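Reference > Film and television > Comedy series > Bellach

Bellach is a comedy film series about a family of ferry operators who inherit a run-down seaside hotel and have very little idea what to do with it. There are 2 full-length films, Bellach and Bellach: Out of Season, and a shorter television special that was made in between them and is remembered very fondly by the people who managed to catch it. All three were written and directed by Senan Scanlon, who also turns up in each one as the postman, usually at the worst possible moment.

Story and setting

The films take place in Betusville, a made-up harbour town with one hotel, one bus and a great many opinions. The first film follows the Brallik family through their opening summer, when a wedding party and a brass band are booked into the same rooms. The second picks the story up in the quiet months, with the boiler gone and a single guest, Mr Lý, who has come for a weekend and shows no sign of leaving. Mr Lý was meant to have only a few lines, but Scanlon grew so attached to him while writing that the whole second half was built around his stay (and quite right too, as most admirers of the series would tell you!).

The baby

Much of the affection for the first film rests on Pip, the baby left at the reception desk during the wedding. Pip was played by twin sisters, who took turns so that neither would get tired or cross, and a good deal of the dialogue was changed on the day to suit whichever mood they happened to be in. The well-known yawn during the best man's speech wasn't in the script at all. Both sisters came back as schoolchildren for the second film, one as Pip and the other as Pip's rather bossy friend, and the scene in which they compare front teeth was largely their own work.

Production

The first film was shot over one damp April, with the hotel's interiors built inside an old grain store. Up to 200 local people appeared in the wedding scenes, many of them in their own best clothes. The finished film runs for 132 minutes and its follow-up for 123, both fairly long for comedies of this gentle sort.
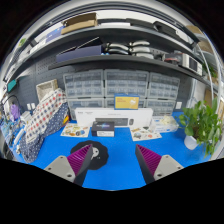
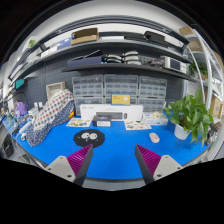
Reception

Early reviews were kind but a little puzzled, and several wondered whether a plot about towels could really fill an evening. Audiences were more easily won over, and the first film stayed in small cinemas well after it was expected to close. A reunion screening was held on 28/09/2019, with the twins in attendance and the brass band playing in the foyer. Scanlon has since spoken of a third film set on the ferry itself, though no script has been announced.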